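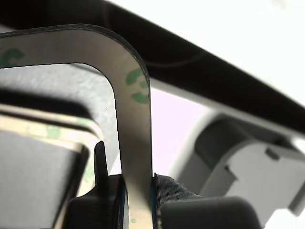

A strip of pale, flat tape with faint green printing on it.

The owner of Melska opened her restaurant with 17 seats and one fryer that she bought from a school kitchen. She has 60 seats now, in the old hardware store on the main street in Muvcombe, and she still does the fish herself on Fridays.

We talked in January 2022, in the hour between lunch and dinner. She peeled potatoes for most of it.

"My parents had a lunch counter, so people think I was trained for this," she said. "I wasn't. I washed cups. My mother wouldn't let me near the stove until I was out of high school."

The menu is short. There are 6 main dishes, and two of them haven't changed since the first week. One is the pork and bean stew that her grandmother made on Sundays. The other is a baked cod with onions, which she added when her first supplier ran out of everything else.

"I wrote it on the board as a one-day special," she said. "Then a man came back the next day and asked for it, and he brought his brother."

She buys most of her vegetables from Cunha, a farm west of town, and her bread from the Tundari bakery. Both deliver before seven. She tried making her own bread for one winter and gave it up.

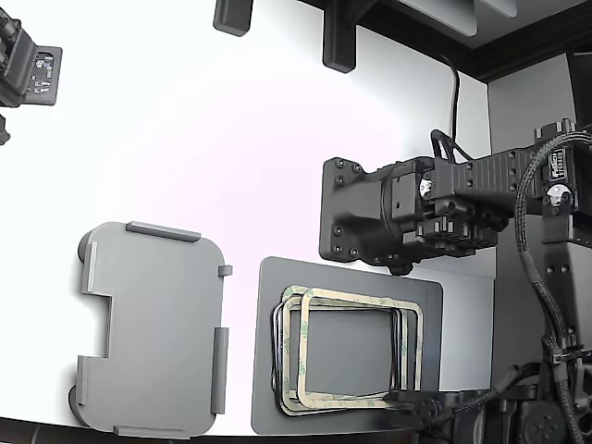
"Bread wants its own room and its own person," she said. "I had neither. The dough was next to the fish sink. I was getting up at three and the loaves were still flat."

The past two years have been uneven. The dining room was closed for part of 2020, and she sold stew by the quart from the side door. On the busiest Saturday she sold 170 quarts. She kept the side door going after the tables came back, and it now brings in enough to cover the rent.

Staffing is harder. She used to have two cooks on weeknights and now has one, so the kitchen closes at nine. Some regulars complain about that.

"They can complain," she said. "I tell them to come at seven. The stew is better at seven anyway - by nine it's been sitting."

She raised prices last May for the first time in four years. The stew went up by a dollar. She had a printed notice ready for the door and ended up leaving it in a drawer.

Her plans for this year are small. The back step needs fixing, and she wants to put a lamb dish on the board for spring if she can get the price right. A second location has come up more than once, most recently from her landlord, who has a corner building near the train station.

"I went and looked at it," she said. "Nice windows. But I'd be driving back and forth with pots in the car, and I don't like driving."

Melska is open Tuesday through Saturday for lunch and dinner. The side door opens at four.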